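Moltow gripper slip fault

The Moltow gripper slip fault was a defect in a two-finger hand-held gripper and in the robot hand built to match it, both made by Moltow. It caused the fingers to lose closing force partway through a task, so that light objects fell before they reached their target. The fault was first reported in January by a household tidying project in Wollutville and was traced to the pivot joints of the finger linkage. No injuries were recorded.

Background

Hand-held grippers let a person carry out chores with the same kind of fingers a robot has. The recorded motions are then used to train the robot. In the Wollutville project, people worked in their own homes with one gripper in each hand, picking up litter, sorting small items and filling containers. The robot hand used the same linkage and the same fingertip pads, which meant that any weakness in one was likely to be present in the other.

Moltow sold the linkage as a finished assembly. The pivot pins were supplied by Pangilinan, a maker of small machine parts, and were pressed into the links at the factory. Owners were told not to take the joints apart.

The fault

The pins were held by friction alone. With repeated use a pin could creep outward in its hole, and the link it held began to tilt. A tilted link let the fingertip turn slightly away from the object. The trigger still moved through its full travel and the position sensor still reported a closed grip, so neither the operator nor the software received a warning.

Thick or stiff objects were seldom affected. The trouble showed with thin, light things such as scraps of paper, flat strips and small rings, which need the two pads to meet squarely. Litter tasks, in which pieces of this sort are dropped into an open bin, produced most of the early reports.
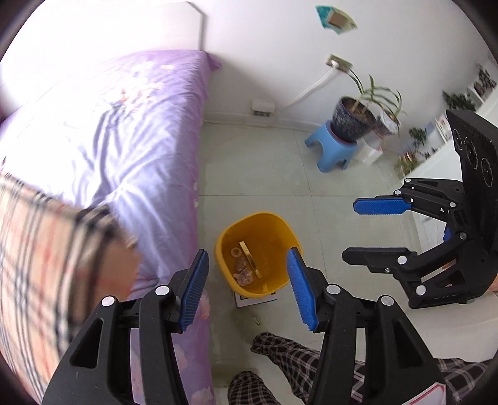 Operators in Wollutville disagreed over how serious this was. Salirbridge, which ran the test bench for the project, reported that a missed piece of paper was a nuisance and that the false sensor reading was the real hazard, as a robot would carry on with the next step while holding nothing. One operator replied that the drops were worse than the bench results suggested — a person corrects for a weak grip without noticing, and the recordings then teach the robot a habit of squeezing twice.

Investigation

Salirbridge put 37 finger assemblies through a closing test in which each one gripped and released a paper strip 200 times. Creep was found in 14 of them. In every case the pin that moved was the one nearest the fingertip, where the side load is highest. The pads were checked as well and were cleared, although worn pads made a slip more likely once the link had started to tilt.

The test also showed that the fault could not be found by looking at an open gripper. The gap at the pin head was too small to see until the joint was well out of line. A simple check was adopted instead: the fingers were closed on a strip of paper and the strip was pulled sideways by hand. If it came free, the assembly was taken out of use.

Correction

Moltow changed the joint to a pin with a retaining clip at each end. Assemblies already in the field were exchanged, a job that took about 19 days. The robot hand received the same change, along with a software update that compared motor current with finger position and stopped the arm when the two did not agree.

Recordings made with faulty assemblies were kept but marked. Wollutville later removed those in which the operator closed the fingers more than once on the same object. The paper strip check remained part of the daily setup for both the hand-held tool and the robot.

See also

Parallel linkage
Press fit
Grasp failure detection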